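stirkley-circle list archive
4 min read · 3 shares · 11 replies

Subject: Re: incense for a morning altar, what are people burning?

Yetunde Bako wrote:

> Hi all. I've been using the same frankincense sticks for years and I'm
> getting tired of them. I do a short sit at 6 a.m. before the house wakes
> up and I'd like something lighter that won't hang in the curtains all
> day. Has anyone tried the loose resin from Plisent? And is it worth
> learning charcoal for a ten-minute practice, or should I stay with
> sticks? Small room, one window, one cat.
>
> Yetunde

Oh, I'm so glad you asked this, because I've spent most of the winter on exactly this question and my family is tired of hearing about it!

Short version: yes to the Plisent resin, no to charcoal at 6 a.m. Charcoal discs want a good while to ash over before you put anything on them, and if you hurry it you get that scorched smell that ruins copal and everything else. For a ten-minute sit you'd spend longer lighting the thing than sitting. I keep charcoal for full moons and for the evenings when I have nowhere to be.

What I do in the morning now is use a little electric warmer with a dial. You set the resin in a foil cup, turn it to low, and by the time you've filled your water bowl there's a soft scent coming off it with hardly any smoke. I bought mine from Barkari (the plain one, not the one with the lotus on the lid, which looks lovely and is a pain to clean). Mine has done 152 mornings according to my practice notebook, and the only thing I've replaced is the foil.

For scents, these are my favorites for early in the day:

White copal. Bright, a little lemony, gone by lunch. If you only try one, try this.

Benzoin, but a tiny crumb. It's sweet and vanilla-like and it gets heavy fast. I ground it once and used a half teaspoon and we ate dinner on the porch. In February.

Dried rosemary from the garden, crumbled on top of either one. I use it for clearing and focus, and it smells like a kitchen in the best way.

Nwosu also does a hand-rolled stick they call their dawn blend, cedar and orange peel, and if you'd like to stay with sticks I think it's the nicest I've tried. They come in bundles of 15 and each stick goes for most of an hour, so I snap them in half. Stand the halves in a bowl of sand or salt — the flat wooden holders drop ash everywhere, and I've got the altar cloth to prove it.

On the cat: please ask your vet before you change anything. Mine told me to keep the door open, keep it brief, and skip essential oils in a warmer completely. I used to float a few drops of clove on water and I've stopped. My old boy leaves the room when he's had enough and comes back for the chanting, so I take my cues from him.

One more thing on storage, which I wish I'd worked out sooner. Resin wants to be cool and dry and dark. I had a jar of benzoin on the windowsill one summer and it turned into a single lump that I had to go at with a hammer. Now everything lives in small tins in a drawer with the name and the month on a bit of tape. Myrrh seems to keep forever. The rosemary I throw out every fall and start over.
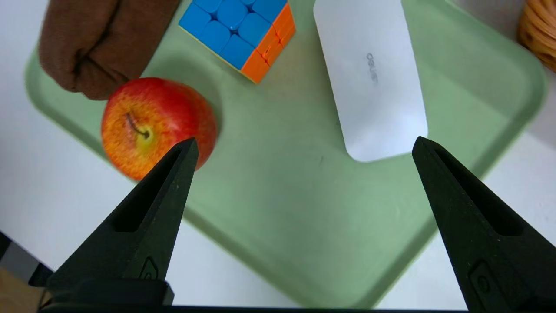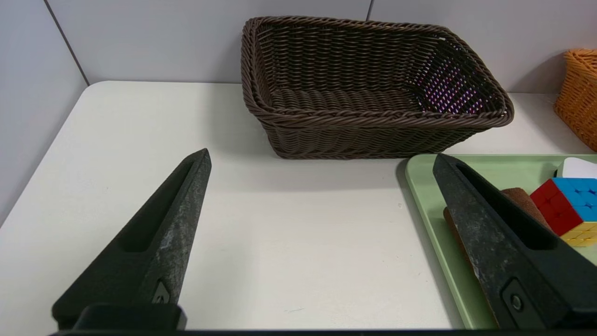

About price, since you're buying for daily use: a small bag of the Plisent copal looks expensive next to a box of sticks, but you use so little on a warmer that mine lasted from the equinox right through to Yule. Ask for the broken pieces if they have them. They're the same resin, they cost less, and you'd be breaking up the big tears anyway.

I've got more white copal than I can use, so if you're coming to the Tuesday circle I'll bring you a twist of it in paper and you can see how it does in your room before you spend anything. I'll put in a bit of the rosemary too. Does anyone else have a morning blend? I'd especially love to hear from people who use pine or juniper. I've tried both on the warmer and can't get either one to smell like anything but hot dust, and I'm sure I'm doing it wrong!

Bright blessings to you and the cat

Share this thread · 827 views
Get the weekly digest: join over 3,000 readers. Unsubscribe at any time.
We use cookies to remember your archive settings. Accept | Manage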